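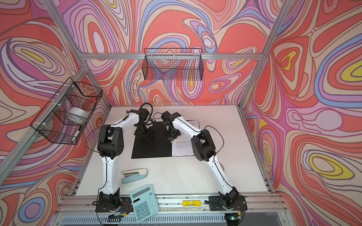 Restia cell, June, started 09:20

Carrying on with the desk task on the two-arm cell. Goal for today was to find out why the right arm lags the left when both are sent to the middle of the table, and to get the perception node to stop merging paper with whatever is next to it.

Lag first. Logged both joint streams with the planner idle and the same trajectory sent to each side. Left was fine. Right was late by a fixed 2 control ticks on every run. Ivana suspected the cable, I suspected the driver, and we were both wrong. The right arm's config still had the old smoothing filter switched on from the Lanby branch. Took it out, re-ran, offset gone. Committed with a note so it doesn't creep back in on the next merge.

Perception after that. The segmenter is trained on plain walls and ours are anything but. With the wallpaper in view it was proposing objects all over the back wall, mostly on the yellow ovals. Kalkidan's fix is to crop to the table polygon before proposals are made, not after. Obvious once done. Node time per image went from 900 ms to 690 ms, so we get a bit of speed from it too.

Side effect: the calculator hangs over the front rail, and the crop slices the end off it. Pushed the front edge of the polygon out to take in the rail. The battery on the rail now comes up as an object as well. Leaving that in.

Baskets are outside the polygon. If we ever want to plan into them they will need their own region. Not today.
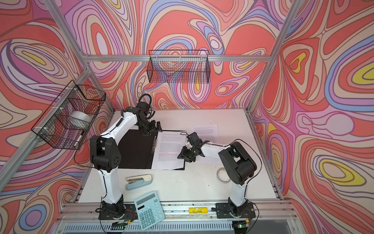 Contact on paper. The gripper has to come down on a sheet without shoving it along. With position control only, a small error in table height either leaves a gap or presses too hard. Switched the last part of the descent to the current-limited mode Leobardo wrote for Coughlan, stopping at 532 in raw units. No idea what that is in newtons and the number is only good for the right arm. Left needs its own value.

Clipboard comes out as one mask with the paper. Fine for picking up the board, useless for the page. Tried splitting on brightness and it holds as long as the metal clip is excluded. The clip throws the threshold every time.

Planner: both wrists near the centre is still the slow case. Collision padding on the elbows is too generous, I think. Perla has the measured housing sizes, ask her before touching it.

To do
- limit value for left arm
- mask out clip properly, the hard-coded box is a bodge
- elbow padding
- tell Teodoro the polygon file has moved, his replay script reads the old path

Stopped 16:45. Logs are in the usual folder under restia_desk.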